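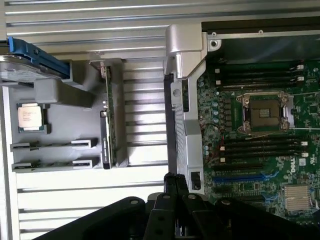
Teardown cell at the Brevcombe open day, wrist view. Processor on the tray, socket open.

Planning a live disassembly demo for visitors: what should the arm do and what should a person do?

Posted in: Automation / Demonstrations and open days

I work at Dunbar, a small refurbishing shop that takes in retired office workstations. We are holding an open day in October and want to show an arm with a two-finger gripper taking parts out of a desktop case. I went to the open day at Brevcombe to see how they handle theirs, and the picture at the top is from that visit. Their case was lying on its side on a ribbed aluminum surface, with a Dell board inside. The hard drive in its blue carrier, the processor, a pair of slotted brackets and an upright card were all on the gray tray side, to the left of the chassis bracket.

The talk was 15 minutes long and the room was loud, so I came away with gaps. Our setup is an arm with a 4 kg payload, a parallel gripper with 40 mm of usable opening and a camera at the wrist. We have run it for two months on drives only. My questions:

1. Is it reasonable to have the arm take out the processor in front of people, or should that be done by hand before the demo starts?

2. How do you hold the case still? Ours moves when the gripper pulls on anything with a latch.

3. How long should one cycle be? Our full sequence takes far longer than anyone will stand and watch.

4. Does the wrist camera view belong on the big screen? Brevcombe showed theirs. I found it useful but the person next to me could not tell what he was looking at.

We expect 200 visitors over the day, in groups. One operator, one speaker. I can change the fixture but not the arm or the gripper.

Asked by Nesma Younis

2 comments

rackrail: What is the gripper force set to when you pull a drive? That affects question 2 more than the fixture does.

Nesma Younis: Default. I have not changed it.

3 answers

Answer 1 (accepted)

I have run the demo cell at Vesance for several open days. In your order.

Processor. Take it out by hand before the doors open. The lift itself is simple once the latch is released and the retention frame is up, but the clearance around the socket is poor. Look at the board in your picture: there is a bank of memory slots above the socket and another below it, and a column of capacitors to the left. Parallel fingers need room to close on two opposite edges of the chip and room to back away if the grip is bad. A small angle error on the way down puts a fingertip into the contact field, and the board is scrap. We use a suction cup for this step in production. With a two-finger gripper and no tool change I would not attempt it with people watching. Put the chip on the tray, printed side up, and let the speaker point to it.

Holding the case. Do not rely on the weight of the case or on a rubber mat. We use two low toe clamps on the base and one hard stop on the side opposite the pull. If your table has slots that accept T-nuts, use them. Check that the surface is a slotted extrusion before you order anything, as some ribbed plates have shallow grooves that will not take a nut. I can't tell from a wrist view which kind Brevcombe has. Clamp on folded steel edges only. Sheet metal in the middle of a panel bends, the case springs back when the clamp comes off, and your taught positions are wrong for the next unit.

Also separate the latch motion from the pull. Most drive carriers need the tabs pressed before they slide. If the program presses and pulls in one move, the case takes the load that the latch should have released. Press, dwell for half a second, check the finger position, then pull along the rail. That change removed most of our case movement.

Cycle. Show one part out and the same part back in. Do not show the full teardown. We plan on three minutes for the motion and leave the rest of the slot for talking. Putting the part back matters because it resets the cell for the next group without anyone opening the guard.

Screen. Show it, but next to a fixed camera that covers the whole cell. The wrist view is hard to read on its own because the gripper fills the bottom of it and everything turns when the wrist turns. Label the two views in large type. If you have only one screen, use the fixed camera and switch to the wrist when the fingers are close to the part.

Last, run the demo at reduced speed, with the guard closed, and stop the arm before the speaker reaches for anything. Put this in the speaker's notes in writing.

Finlay Gourlay

Comments on this answer

Nesma Younis: Thank you. Our press and pull are one move, so I will split them first and test before buying clamps. Is the dwell there for the latch or for the controller?

Finlay Gourlay: For the latch. Older plastic is slow to flex. If you have a position signal from the fingers, wait on that and keep the dwell only as a timeout.

Answer 2

Mostly agree with the above. Two additions.

Teach the pick positions from a feature on the chassis, not from the table. A corner of the frame or a screw hole with a clean rim works. Cases of the same model vary by a millimeter or two once they have been opened and closed a few times, and a drive slot does not forgive that. We did this on a Dorkier fixture with one reference hole and one edge, and the taught program survived three swaps of the demo case.

Keep a second case prepared and out of sight of the arm's work area. If a tab breaks, swap the whole unit. Repairing it at the table takes longer than the group will stay.

I disagree on the memory modules, which nobody has brought up. They look like an easy demo part and they are not. The latches at the ends need a separate press each, and then the module has to come straight out. Stay with the drive.

toolflange_b

Answer 3

Just play a video, we did and it was fine. Arm was in the next room.

m_oster

Comments on this answer

toolflange_b: Does not answer any of the four questions.

m_oster: It answers number 3.

Was this page helpful? 31 yes, 4 no
Shares: 12 | Comments: 6
Last updated: October
Contact | Copyright the site and its contributors | Back to top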